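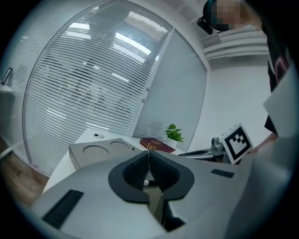 3.2 Setting and desk objects

The sessions took place in a glass-walled office at the Altness site. The glass is fitted with horizontal white blinds, and the desk is white and stands free of the walls. We kept the furniture as it was, so that the desk would resemble one in ordinary use.

The object set was kept small. It consists of a dark red hardcover book with gold lettering, a small green plant, a black-and-white marker pen, a gold-colored pen, and a shallow box with a lid. The lid has two round recesses on its top surface. When the box is open, its lower part serves as a tray and can hold the pen. The book and the plant have no role in the storing task itself. They limit the free area of the desk and give the box a position relative to something else, a factor that earlier work on desk tidying has often left out.

3.3 Task

Each trial has two parts. In the first, the box is opened and the gold-colored pen is placed in the tray. In the second, the lid is closed and the box is moved to a stated position on the desk. Participants were told where the box should end up but received no instruction on the order of the steps in between. They could shift the book or the plant if they wished, and any such shift was recorded as a separate action. The marker pen was treated as a distractor - it was never to be stored, and placing it in the tray ended the trial.
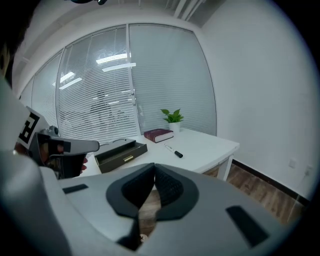 Start positions were drawn from a list of 22 layouts. In six of them the book lies toward the back of the desk, close to the plant, which leaves the front half open. The remaining layouts place the book nearer the middle, where it competes with the box for space. Layouts were assigned in a fixed random order, and no participant saw the same layout twice.

3.4 Coding of actions

Trials were divided into actions by hand, following the scheme of Du Plessis as adapted for the Arkham study. An action begins when an object leaves rest and ends when it returns to rest. Opening and closing the lid are counted as actions even if the tray itself does not move. A correction is any action that changes the position of an object already placed in the current trial. Small turns of the box made while closing the lid were merged with the closing action, as the two could not be separated reliably. 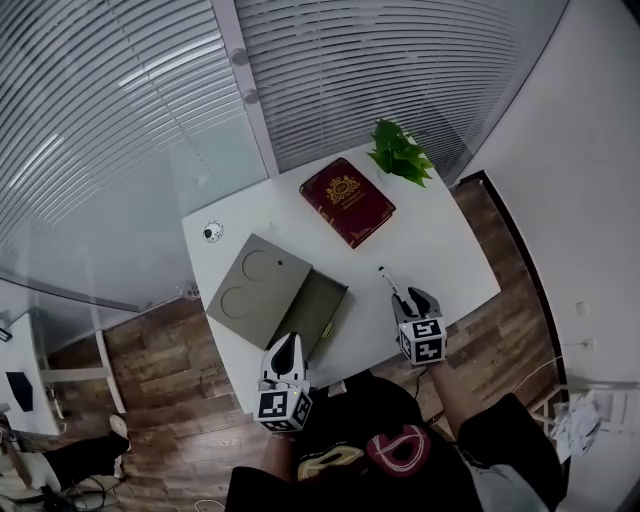 Figure 3. The desk from above, with the box open and the gold-colored pen in the tray. The book lies at the upper middle of the desk.

Across all sessions the coding produced 1899 actions. Of these, 41 were set aside because the start or end of the movement could not be determined. Corrections were coded in the same pass as all other actions, and the coder was not told which group a layout belonged to.

Two limits of the procedure should be noted. The pen is slender and can lie in the tray at many angles, and we did not score its final angle - a pen lying diagonally and a pen lying parallel to the long side are both treated as stored. The plant was also light enough to be moved without being lifted. Such slides were coded as shifts of the plant, with no separate category, and the analysis in Section 4 does not distinguish between them.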